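# The Case for the Ugly Gray Basket

*Home & Habit, July 2024*

Everybody has a silverware drawer and nobody likes theirs. Mine stuck for two years. Forks jammed under the lip, crumbs in the corners, one teaspoon that lived behind the runners and came out only when we moved.

So I went looking for people who had given up on drawers. Easy to find, as it happens. Simin Shokri runs the shared kitchen at Clunedgate, where lunch goes out to 90 people on a busy day, and she got rid of her drawer trays in April. Everything goes in baskets now. Plain plastic ones, the kind you lift out of a dishwasher and never think about.

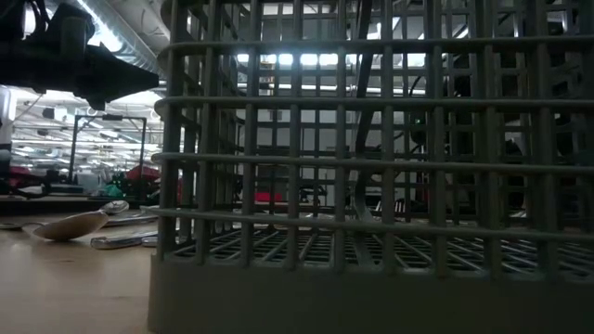
Shokri is picky about baskets. She has tried wire (rusts), woven (holds onto grease) and a very nice ceramic pot that lasted four days. What she wants is air. A gray plastic one with an open grid for walls and a slatted floor suits her fine, with a solid band at the bottom so it's got some heft to it. Rounded corners too, easier to wipe. Her test is simple – look through the side, and if you can see the wall behind it, air can get in there as well.

Then the sorting. Or the not sorting, depends who you ask.

Her advice is to tip the whole lot out on the table first. All of it. Knives, forks, the odd spoon from somebody's grandmother. Spread it so you can see what you own, then pick up one piece at a time.

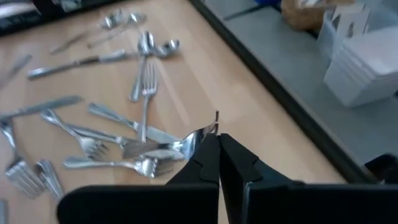 *Photo: Metivard*

Spoons are the slow part. They nest. Two of them lie down together and go in as one, and the one on the inside never dries right. Shokri puts them in singly, handle up, and makes new helpers do the same even when there's a line. Butter knives she drops in wherever. Forks go in tines down, though she admits half the kitchen does it the other way and she has stopped arguing.

I tried it at home with a kitchen timer. Slower than the drawer the first night, quicker by the end of teh week.

The same habit spreads to other stuff. Berisha, a small workshop over in Ladthorpe, holds 300 odds and ends in open bins and the rule there is one color, one kind of thing. No lids. Lids are where things go to be forgoten.
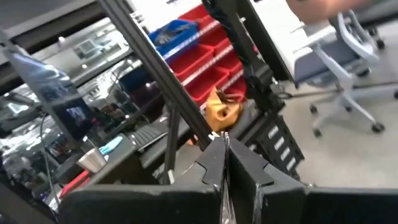 *Red bins stacked at an angle, a blue one beside them.*

You could color-code a kitchen that way, I guess. Red for baking, blue for lunch boxes. Shokri thinks it's overkill for forks. Her one concession is a second basket for serving pieces, the big ladles and tongs, which tip a small basket over if you lean them all on one side.

Which brings up crowding. The temptation is to keep going until the table is clear. Handles start crossing, then they lock, and you pull out one fork and get five. 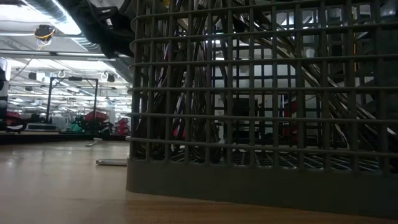

Her fix is to stop early and leave the last few for the next basket. Or use them. Lunch is always coming. She also gives the full basket a quarter turn and a shake before it goes on the shelf, so the handles settle and fan out a bit. Loud, but it works.

Cleaning – hot water, a bottle brush for the grid, upside down on a towel overnight. She does hers every 2 weeks. I do mine when I remember.

As for the drawer, mine holds batteries and tape now. Still sticks.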